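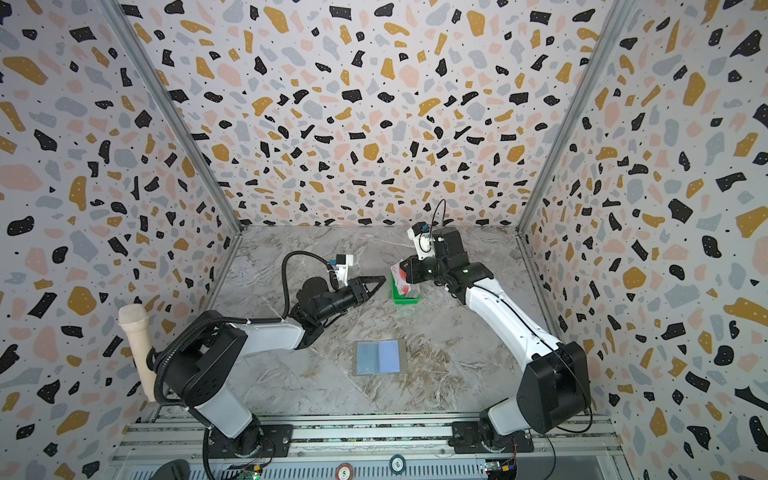
My sister thinks a person who owns 103 cookbooks and makes the same 4 dinners should have to pay some kind of fee. She told me this over the phone while I was making one of the dinners. It was the lentils.

I got rid of a shelf of them in March, or meant to. They went into two boxes, the boxes went into the trunk, and the trunk drove around with me until summer, when I needed the space for a folding chair. Then I took them back inside and read one on the stairs.

The one I read was the Zekham Family Table, a fat thing with a ribbon marker, 400 recipes and maybe six I would feed to a guest. There is a whole chapter on aspic. The author is very firm about aspic. She wants it cold, clear and "proud on the plate," and she says so on three separate pages. I have never made an aspic and I am not going to, but I would like her to know I've thought about it more than I've thought about my pension.

The Murín baking book stayed too. I bought it for the plum cake and the plum cake is bad. I've made it four times to be sure. The rye bread on the facing page is wonderful and I only found it by spilling sugar there.

What did leave: two slow cooker books, the microwave one, and everything with "skinny" in the title. The used bookstore in Munduvard gave me store credit, which was kind of them and a terrible thing to do to someone like me. I walked out with a pressure canning manual. I don't own a pressure canner. The man at the counter asked if I was putting up tomatoes and I said yes.

So the count is lower than it was, by an amount I'm keeping from my sister. Lentils again tonight.

Recent posts
The plum cake, attempt four
A weekend in Cloltov with the wrong shoes
Things I have said yes to at counters
Rye bread, with sugar on the page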